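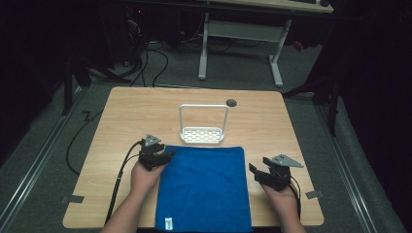

Según Mieke, una casa se hereda por los trapos y por los horarios, y lo demás son muebles. Me lo escribió en respuesta a la entrada anterior, la de las mudanzas, y llevo desde entonces dándole vueltas, porque yo había dedicado párrafos y párrafos a las cajas, al contrato y al ascensor de Pultanstead (que sigue como estaba, gracias por preguntar) y ni una línea a las costumbres que una se lleva puestas de una casa a otra.

Así que hoy toca hablar de horarios. En casa de mi abuela se limpiaba antes de desayunar. Primero la cocina, después el pasillo, y solo entonces se ponía el café. Mi madre, que de joven juró no repetirlo, lo repitió entero, aunque con la radio puesta. Y yo, que vivo sola y no tengo a quién dar ejemplo, me sorprendí en mi primera mañana aquí con la bayeta en la mano y el estómago vacío, enfadadísima conmigo misma y, a la vez, muy a gusto. ¡Cincuenta años de tradición familiar y ni una tostada!

Le conté esto a Milan por teléfono y se rió un buen rato. En la suya se limpiaba de noche, cuando los pequeños ya dormían, y dice que todavía hoy el olor a jabón le da sueño. Me parece precioso. Cada cual lleva dentro un reloj que le puso otra persona, y luego se casa o comparte piso con alguien que lleva otro distinto, y de ahí salen unas discusiones larguísimas por una sartén en remojo.

Cuando compartí piso en Gumholm éramos cinco, y cada uno limpiaba a su hora. Ward pasaba la escoba a mediodía, con todo el mundo en medio, y pedía que levantáramos los pies. Intentamos hacer un cuadro de turnos, lo pegamos en la nevera y duró hasta junio. Lo que sí quedó fue una costumbre que no habíamos acordado: quien llegaba el último recogía la mesa. Todavía lo hago, y eso que ahora llego siempre la última (y la primera).

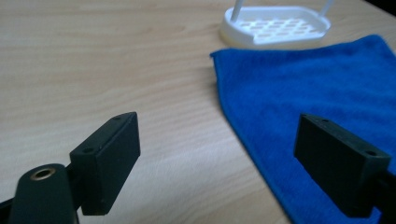 Lo que me he traído y lo que he dejado

Me he traído, pues, lo de limpiar en ayunas, lo de recoger la mesa antes de acostarme y la manía de mi madre de abrir las ventanas aunque hiele. He dejado el encerado de los domingos de mi abuela, que me perdone, y también aquello de guardar la vajilla buena para las visitas. La uso a diario, y ya se ha roto una taza, y no ha pasado nada.

Me gustaría mucho que me contarais a qué hora se limpiaba en vuestra casa y si lo seguís haciendo igual. Roos ya me ha prometido una historia de su tía de Mesau, con una alfombra y un vecino de por medio, y si me da permiso la pondré aquí entera en la próxima entrada.

Entradas recientes
Mudarse en invierno, primera parte
El ascensor de Pultanstead
Sopa de puerros para una sola persona
Cartas que no contesté a tiempo
Un paseo largo por Gumholm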